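Flinport build days – quick answers

Do I need framing experience?
Nope. If you can swing a hammer we'll find you a wall. Boonsong Khunthong runs the crew, ask him.

What time?
Gates open 7 am. Nails flying by 8.

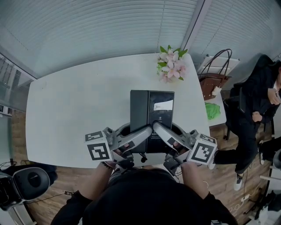

Two grippers on a black box, white table.

What do I bring?
Boots, gloves, tape measure. Hard hats are on site – 31 of them, first come.

Lunch?
Yes. Tell Lamduan Srisuk if you dont eat meat.

Rain?
We frame in drizzle. Lightning, we stop.

Can kids come?
16 and up on teh slab, sorry.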